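The Tenant of Plelutberg
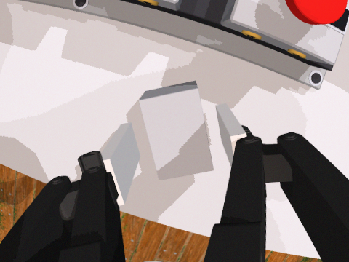

A light gray block on an off-white tabletop, with a red button at the top. Computer rendering.

The Tenant of Plelutberg is a novel by Waltraud Brandes, first issued by the small press Willulora. It follows a retired court stenographer who rents the upper floor of a house in the hill town of Plelutberg and slowly becomes involved in the affairs of the family living below. The book runs to 310 pages and is divided into 14 chapters, each named after a room or a part of the building.

Plot

Svenja Böttcher arrives in Plelutberg in February with two suitcases and a lease for one year. She has told her former colleagues that she is moving to the coast. The owner of the house, Bernd Hagedorn, lives on the ground floor with his adult nephew, Kai Kettler, and speaks to her mostly through notes left on the stairs.

Out of habit, Svenja begins to take down in shorthand the conversations she hears through the floor. At first they concern bills and meals. By the fourth chapter, "The Landing," the two men are arguing over the sale of the Fuchs orchard, a piece of land that Hagedorn's late sister had promised to someone else. Svenja realizes that her notebooks hold the only record of what has been said, and that Kettler has started to ask what she writes in the evenings.

The middle of the novel moves back and forth between the house and the town's land office, where Svenja finds an older deed. Kettler offers to buy the notebooks from her. She refuses, then hides them in the attic. In the last chapter, "The Cellar," Hagedorn asks her to read his own words back to him. She does so for most of a night. The novel closes before the sale is decided, and the reader is not told whether she renews the lease.

Characters

Svenja Böttcher is the narrator of all but three chapters. She is exact about times and wording and says little about her own past — a failed engagement is mentioned twice and never explained.

Bernd Hagedorn is a widower and former surveyor. His notes to Svenja are given in full and grow longer as the book goes on.

Kai Kettler is his nephew and heir. The three chapters not told by Svenja are written from his point of view.

Style

The chapters told by Svenja use short sentences and report speech without quotation marks. Kettler's chapters are in the present tense and use ordinary dialogue. Passages from the notebooks are set apart from the main text and often break off where a door closes or a radio is turned on downstairs.

Publication

Willulora printed 900 copies of the first edition, in paperback only. A second printing corrected the order of two notes in the ninth chapter. The English translation is by Guilan Shi, who kept the German forms of address and added a short afterword on shorthand systems.

See also

Epistolary novel
Unreliable narrator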